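Posel Robotics Club Opens Table-Setting Project to New Members

PRUSTEN, March 2018 -- The Posel Robotics Club will take new members for the second half of its table-setting project, in which students teach a robot arm to lay and clear a table. Sign-up is open to students in grades nine through 12 at the three Prusten high schools. No programming experience is needed.

The club has 17 members. They spent February recording themselves at work with hand-held grippers, picking up and setting down dishes the way they want the arm to do it. They now have 2,267 recordings, and 887 of them deal only with plates.

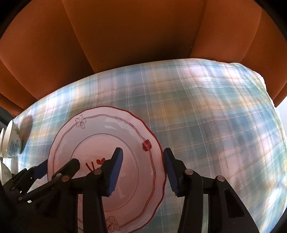
"A plate is harder than a cup," said Maricica Dobre, who coaches the club. "The students found that out in the first week, and they changed the foam pads on the jaws twice before they were happy with them."

Recording sessions take place in members' homes as well as in the club room, so that the arm learns from different tables, dishes and lighting. Capucine Gaillard, a junior and the project's student lead, keeps the schedule and checks each recording before it goes into the set.

"We throw out the ones where somebody rushed," Gaillard said. "New people usually get the hang of it in one afternoon."

The club will show the arm at the Nwosu Student Technology Fair this spring. Parts and workshop space are provided by Tullen, a local machine shop.

Sign-up forms are available at the front office of each school. There is no fee.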